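The Duler Binder: Who Runs the World's Armies (2019 edition)

I put this binder together for people who shout at the evening news, and I say that as someone who shouts at it most nights. 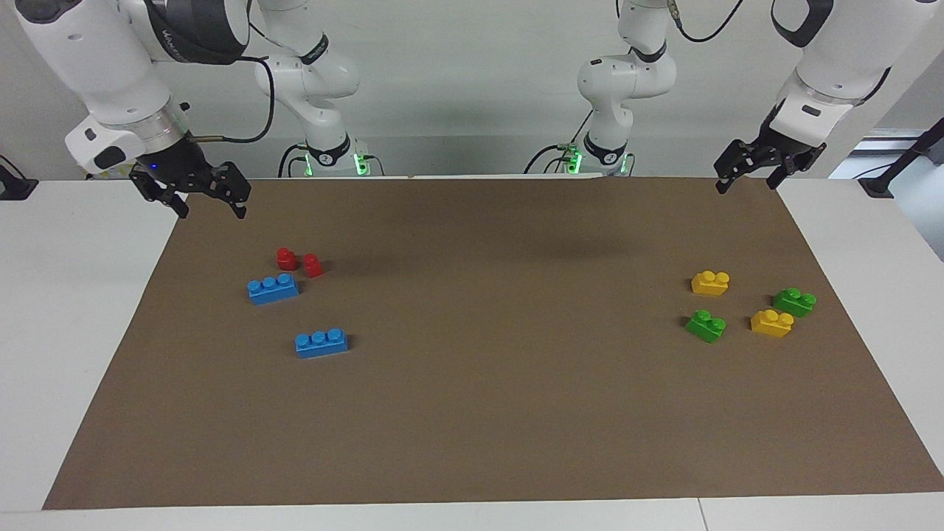 You know how it goes. A defense minister gets fired, the anchor says it's a big deal, and then they cut to the weather! Who was he? Who picked him? Does the new guy get along with the generals, or did he spend his whole career in the tax office? I got so tired of looking it all up that I started keeping pages in a ring binder, and after a few years of that my friends wanted copies (and then their friends did, and then I needed a printer).

So what do you get? 300 loose-leaf pages covering 80 countries, in alphabetical order, with a tab for every letter that needs one. Each country has a chart showing who answers to whom, from the head of state down to the service chiefs, and then a page or two from me on how things work in practice — which general has the president's ear, which security council hasn't met in ages, that kind of thing. I do have opinions and they're in there, but I print them in italics so you can skip them.

The big change this year is the intelligence section. It used to be a few sad lines at the bottom of the chart. Now every country with more than one spy agency gets its own page on who reports where, and I'm very happy with how those came out. I also redid the index, which people have been complaining about (fairly!) since the first edition.

Updates come by mail, 6 times a year. You pull the old sheet, snap in the new one, done. The July packet was a fat one and a few of you wrote to say it got bent in the mailbox, so I've switched to stiffer envelopes.

The details, for those who like them:

Rings: three, D-shaped, so the pages lie flat
Paper: heavier than last year, takes pencil and ballpoint well, highlighter so-so
Cover: dark green or gray
Price: $100, with a year of updates included
Pages only, if you kept your old binder: $80

Orders ship from Trandbridge. If you live near Skistville you can pick one up at the Ñahui bookstore and save the postage, but call them first, they don't have much shelf space and they run out.

Can you return it? Sure, within a month, as long as the pages are all there. Write in the margins first if you want, I won't mind. And if you catch a mistake, please send it to me with the page number and I'll fix it in the next packet.

Nanami Higuchi
Page updated Sep 12, 2019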